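**The bed is not a shelf, and other lies we tell on Sunday**

Ingrid Haddad has a rule for small flats: whatever is on the bed at bedtime is what you have failed to put away. By that measure most of us fail nightly, and then move the evidence to a chair.

I spent a Sunday with her in Irnelby, where she sorts out bedrooms for people who have given up on their own. She doesn't sell boxes. She has no labels, no pegboard, and a low opinion of baskets, which she calls bins with better manners. What she brings is a flask of tea and a stern look.

Her client, Verna Castellanos, had lived in the same room for six years and had come to believe it was shrinking. "I bought a cabinet," she told us, a little hurt. "It filled up." Cabinets do that.

The Haddad method starts with the flattest surface you own, and for nearly everyone that is the bed. Pull the blanket straight. Bring the bin right up beside it — not across the room, where you will aim at it and miss — and deal with paper first. Receipts, leaflets, the folded instructions for something you threw out in June. Crumple and drop. Reading is forbidden, as Verna found when she was caught halfway through a Besson warranty.

## What paper leaves behind

Once the paper goes you reach the odds and ends, and they are the same everywhere. A plastic bottle on its side. A small tube with an orange cap. A crumpled white carrier that might come in useful, and has been about to for years.
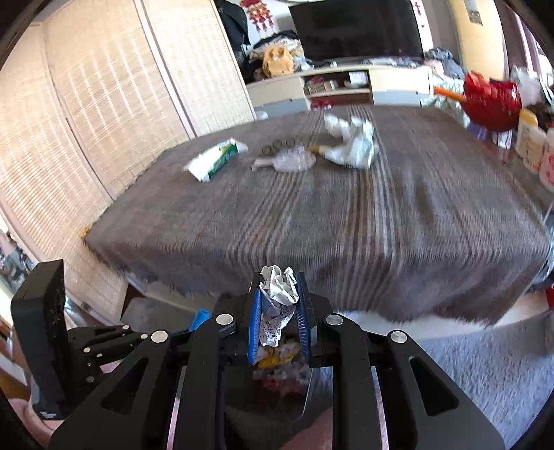
## Twenty-six minutes

Ingrid allows 26 minutes for a bed and won't be drawn on how she arrived at the figure. Bottles go out to the recycling, tubes to the bathroom, and bags get one chance to prove themselves. Clothes come last, as they're the only things anyone argues over. Verna argued over two coats and won both times.

Then you lie down on the blanket for a bit. Ingrid insists on this part and times it less strictly.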